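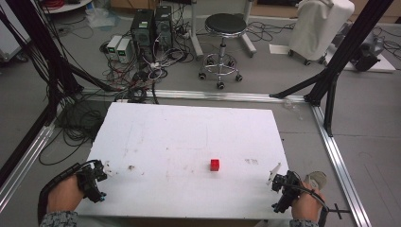 Ticket: Scheduled exports from Cutgate stop at 700 rows
Status: Closed
Product: Skiris reporting
Site: Lindsay office

Reported problem
The nightly stock export should have 3,165 rows. Since the March update the file arrives on time but ends at row 700. No error in the job log. Running the same report by hand gives the full file.

Steps tried
1. Restarted the export service. Same result.
2. Cleared the job cache and rebuilt the schedule. Same result.
3. Moved the job from 2 a.m. to 4 a.m. in case it was colliding with the backup. Same result.
4. Ran the job under an admin account. Full file.

Step 4 points to the service account. Compared the two profiles – the service account has a page limit set, the admin account has none. The limit is in Profile, Advanced, under "Preview rows". It should only affect the on-screen preview, but the scheduler reads it too.

Set the field to blank and saved. It went back to 700 after signing out. Asked the Zestham office whether they had the same thing.
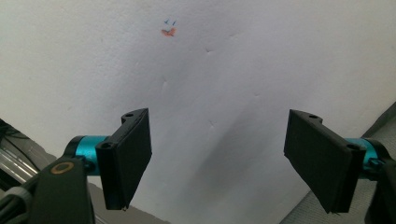
Zestham: We had it on two accounts. Blank won't save, you have to type 0. Then sign out of every open session before the next run, or the old value gets written back.

Entered 0, closed all sessions and ran the job by hand under the service account. Full row count. The 4 a.m. run was also complete – file checked against the stock system.

Left to do
Move the job back to 2 a.m.
Check the other 27 scheduled reports for the same setting. Up to 20 of them use the service account.
Vendor case is open for the blank value not saving.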